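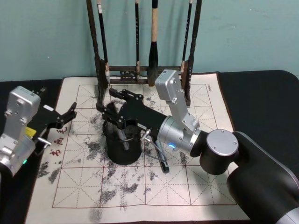 ## How to keep brush tips from splitting?

Posted by Stavesow

I practice calligraphy some 40 minutes each evening. My brush opens into 2 points when I press. I wash it in cold water and shape the tip with my fingers. Must I buy a new one?

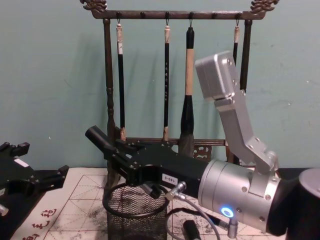

**Joly** writes that old ink near the root of the hair is the usual trouble. Soak only the hair, press softly from the top down, and repeat until the water stays clear.

Please do not use hot water. It can weaken the glue.

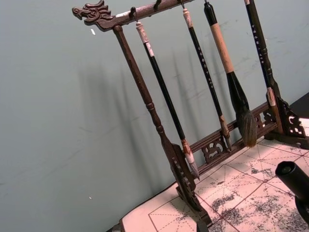
Can soap be used? A little mild soap once in a month is fine, but rinse very well.

**Pollik**

I had the same problem in January, and I changed my ink, it helped a little. Maybe try this.

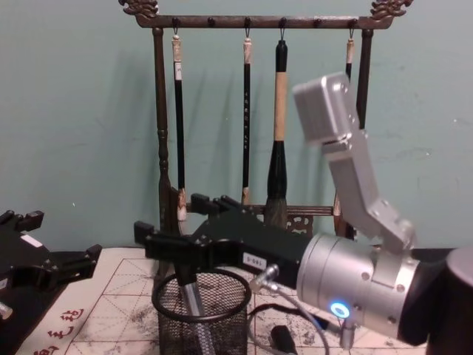 Drying is also important for the shape of the hair. Do not put back the plastic cover while the brush is damp. I hang mine with the tip down, on a rack with small hooks under the top bar like this dark one, and leave them until morning.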